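Dec 9, 2024
Annag Lennox

The coat is still not finished, and I'm writing this with it across my knees because the radiator in the back room has decided to be useless again and it's the warmest thing in the house. It has two buttons out of six. I look like a scarecrow in it, but a comfortable one.

I told myself I'd have the rest sewn on by the weekend, and then Soo-ah called Saturday morning, just as I was threading the needle, to ask if I wanted to ride along to Lyons with her to look at a dresser. Of course I did. The dresser was a disappointment (swollen drawers, and a smell like old soup), but in the same shop there was a tin of buttons on the windowsill marked four dollars, and I am not a person who can walk past that. Soo-ah said, very kindly, that I already have a tin of buttons. I said I have a tin of the wrong buttons. She let that go and bought us both coffee, and we sat in the car with the heat on and the lid off and poked through it like children with Halloween candy.

There is something about other people's buttons. You get the ordinary shirt ones, hundreds of them, and then one enormous green thing that must have come off somebody's good winter coat, and you start wondering where she wore it. Mother kept hers in a cocoa can and I was allowed to play with them when I was sick, so the rattle of a full tin still makes me feel slightly feverish and very well looked after. I tried to explain this to Soo-ah and she said her grandmother's were in a cookie tin, and no one in the family ever saw an actual cookie come out of it.

Sunday was all snow and not much else. I made the barley soup, too thick again, and wrote to Kazue at last, four pages, mostly about the roof and the cat. I had owed her that letter since June and was ashamed of myself, and then enjoyed writing it so much that I couldn't think why I'd put it off. She'll write back within the week, she always does, and then I'll owe her another one.

Today I took the 34 bus over to Fumiko's with the coat in a bag so she could tell me what to do about the front edge, where the wool has gone thin from the old buttons pulling. She turned it over and over and didn't speak for so long that I began to apologize for it. Then she said it wanted a bit of tape inside and a small flat button behind each big one to take the strain, which is exactly what Mother would have done, and I felt silly for not thinking of it. We had pears and that hard cheese she likes. I stayed far too long and came home in the dark.

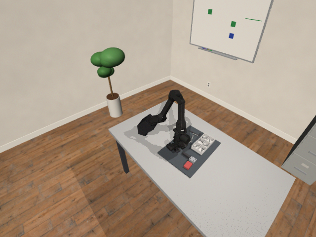
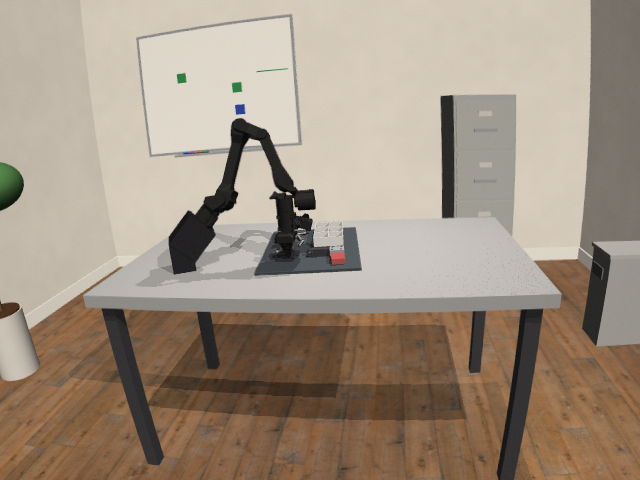 The backing buttons are the trouble now, because they have to be small and flat and have four holes, and a tin will hand you every kind but that. I had them spread over the bedspread tonight, which has flowers on it, and I kept patting at what I thought was a button and finding a petal. I'd do much better with the sort of arrangement in those two pictures, a light gray table with something dark laid on it and the little things set out on the dark part. The old charcoal skirt with the broken zipper would do nicely, spread over the kitchen table. I could sort by size first and then go through for holes, and keep the cat shut in the hall until it's done.

For the big ones I'm nearly settled on the brown with the rim. There are five that match and one that is a hair darker, and Fumiko says to put the dark one at the bottom, where my knees will be the only ones to notice. I'd thought of using the green one at the collar, all by itself, but I lost my nerve on the bus. I may find it again tomorrow.

Must get tape, and thread, the heavy kind. And call about the radiator before I've sewn myself into this thing for good.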